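Filed under: Teaching > Environmental Politics > Week 9 handouts

Reading a Party Climate Pledge: notes for the November session

OK, so a few of you asked for these typed up (my board writing got pretty wild toward the end), and I've added some bits I forgot to say out loud.

We started with the word "target." Parties love a target! A target is a number and a year, and on its own it commits very little. What I want you to look for is the instrument, meaning the tax, the ban, the subsidy or the building rule that's supposed to get us to the number. When you read the Gostdale platforms for your short paper, take two highlighters and mark targets in one color and instruments in the other. One of the platforms has 17 climate promises in it and I could find instruments for 2 of them.

Next, money. Who pays, and when? The Alvarado council plan is my favorite case for this, because the home insulation grant is right there on page one and the funding line is way in the back, tied to a parking levy that hadn't passed when the plan came out. Go find it. I'm not saying the plan is bad (I like a lot of it), I'm saying you need both pages open at once.

Then coalitions, where most of the hour went. A small party going into government usually gets a handful of things it can refuse to give up, and everything else is up for trade. In the Brekmont talks the greener partner held on to the bus program and let the gravel pit extension go through. Was that a good deal? You split almost evenly on it, and the argument about whether buses "count" as climate policy was the best one we've had this term.

One term to learn: a baseline year is the year a cut is measured from. A 30 percent cut from a high year can be easier than a 20 percent cut from a low one. Always write the baseline next to the percentage in your notes. I will take points off if you don't, sorry!
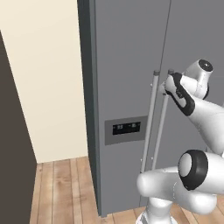 Can a council set its own emissions target if the national government has a weaker one?

Usually it can, but it only controls what falls under its own powers, so things like local buses, planning and its own buildings, and you should judge the target against those.

For next time, read the Skukasier water chapter, sections one to three. Skip the appendix. Papers are due December 2, 2022, by email, and please put your section number in the subject line.

Comments (3)

mapleroad: Is the parking levy thing in the old version of the plan too? My copy ends at page 94 and I can't find it.

tk_section4: Look under transport revenue, it's a tiny table. Took me forever.

fernhill: Still think buses count.

We use cookies to remember your settings and see which pages get read. Accept | Manage preferences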